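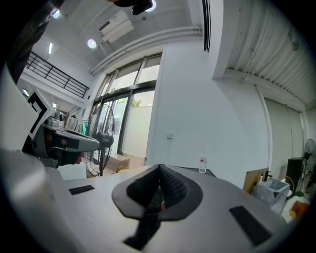 Why Bread Rises

Bread dough is a mix of flour, water, salt and yeast. When it is first mixed it is dense and heavy. Left in a warm place, it grows. The growth comes from gas, and the gas comes from yeast.

What yeast is

Yeast is a living thing. It belongs to the same large group as mushrooms, but each yeast is a single cell, too small to see without a microscope. The dry yeast sold in packets is asleep. Water wakes it up.

Once awake, yeast feeds on sugar. Flour contains a little sugar and a lot of starch. Starch is made of many sugar units joined in long chains. Substances in the flour called enzymes cut the chains into smaller pieces, and the yeast takes in those pieces. It gives off two main things: a gas called carbon dioxide and a small amount of alcohol. This process is called fermentation. Most of the alcohol leaves the bread in the oven.

What holds the gas in

Gas made in a glass of sugar water floats up and escapes. Gas made in dough is trapped. Wheat flour contains proteins that link together when they get wet, forming a stretchy net called gluten. Kneading – pushing and folding the dough – makes the net stronger. Each bubble of gas presses outward and the net stretches around it.

Rye flour does not form a strong net. A loaf made only from rye is therefore flatter and closer inside.

Why temperature matters

Yeast works slowly in the cold. In a refrigerator, dough may take all night to rise. At 80 degrees Fahrenheit it may double in size in an hour or two. If the dough gets much too hot, the yeast dies and makes no more gas.

The bakery in Lomville mixes its dough with cool water in summer and warmer water in December. The flour and the room change temperature with the season, and the water is used to correct for this.

In the oven

For the first few minutes the loaf grows quickly. Bakers call this oven spring. The gas in the bubbles expands as it heats, and some of the water turns to steam. Then the yeast dies, the gluten sets firm and the starch swells and stiffens. The holes in a slice of bread are the bubbles, fixed in place.

The crust gets hotter than the inside and dries out. Sugars and proteins on the surface react and turn brown.

Words to know

Enzyme – a substance that speeds up a change in a living thing or in food.
Fermentation – the way yeast turns sugar into gas and alcohol.
Gluten – the stretchy net of proteins in wheat dough.
Starch – a store of food made by plants, built from sugar units.

Page last checked 10/07/2019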